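Onik Insertion Study: Frequently Asked Questions

Answers to the questions we get most often about the method, the data and the results. Maintained by Nesrin Güler and Tuncay Polat, Gornwood lab.
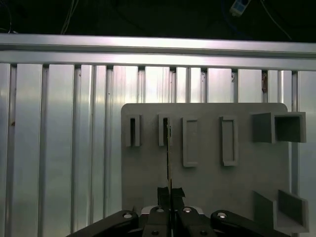
What does the Onik study test?

The study asks whether a robot can learn to put thin, flat parts into narrow openings using only a wrist camera and a small number of corrections from a person. We call the method Onik. It starts with a policy trained on demonstrations and then improves it with short corrections recorded while the robot is working. The test board is gray, and so are the recesses next to the real slots, which makes it hard for a policy to get by on color. With the strip upright between the fingers and the second slot frame above it, the policy has to line up the two from that view alone.

How is this different from plain imitation learning?

In plain imitation learning, a person shows the task many times and the robot copies what it saw. The robot then drifts into positions the person never showed, and it has no good answer for them. Onik records what a person does in those positions. The operator takes over for a second or two, moves the arm back into line, and lets go. Only the correction and the half second before it are added to the training set.

How much data did you use?

The base policy was trained on 800 demonstrations. We then added 239 corrections. For comparison we also trained a policy on 1,000 demonstrations with no corrections at all, so that nobody could say the gain came only from having a larger set.

Did corrections help?

Yes, on the slots. The policy with corrections finished more insertions than the base policy and more than the policy trained on the larger set of demonstrations. The clearest gain was in the last stretch of the motion, when the tip of the part is close to the opening. On the open receptacles there was no difference we would want to report. Those targets are forgiving, and the base policy already did well on them.

How do you decide that an insertion counts?

The part has to be seated and has to stay in place after the fingers open. A part that goes in at an angle and hangs there is a failure. So is a part that seats after the operator has touched the controls during a test run. Each run has a time limit of 32 seconds, and running out of time is a failure too. Tuncay scores the runs from video without being told which policy was used.

Why only a wrist camera?

We wanted a setup that can be moved between stations without calibrating it again. An outside camera has to be measured against the robot each time it is moved, and it is often blocked by the arm at the moment you need it. The wrist camera keeps the fingers in the same part of the view, and the target moves relative to them. The cost is that the camera sees very little of the station at once. If the arm starts far from the board, the policy can go to the wrong target.

Does the policy use force sensing?

No. We tried adding motor current as an input and it made training less stable. We may come back to it. Contact is the part of the task where vision tells you least, and many of our remaining failures are cases where the tip rests on the rim of the slot and the arm keeps pushing.

What is Mokel?

Mokel is the tool we use to label and trim the corrections. It finds the moment the operator took over, cuts the clip, and asks a person to accept or reject it. It can be used without Onik.

And Bozkurt?

Bozkurt is the name of the baseline policy in our tables. It was the name of the folder on Nesrin's machine and it stayed. It uses the same network and the same camera input as Onik, and only the training data differs.

Does it work on other boards?

Partly. If we shift the board or tilt it slightly, the policy adjusts. If we swap in a board with a different layout, success drops on the narrow slots and a new round of corrections is needed. We have not tested shiny or clear boards. Reflections in the background gave us trouble early on, and we now vary the room lighting during collection.

How long does a round of corrections take?

One operator can do a round in a morning, including breaks. Most of the time goes to resetting the part between runs. We do not have an automatic reset, and we would be glad to hear from anyone who has built one for thin parts.

Can I get the data?

The demonstrations, the corrections and the scoring sheets are shared on request for research use. Write to Nesrin and tell us which robot you plan to use. The trained weights are tied to our gripper and camera placement, so we send them only to groups with a matching setup.

I found a mistake in the tables. Who do I contact?

Send it to Tuncay with the table number and the row. Corrections to the tables are listed at the end of the report page.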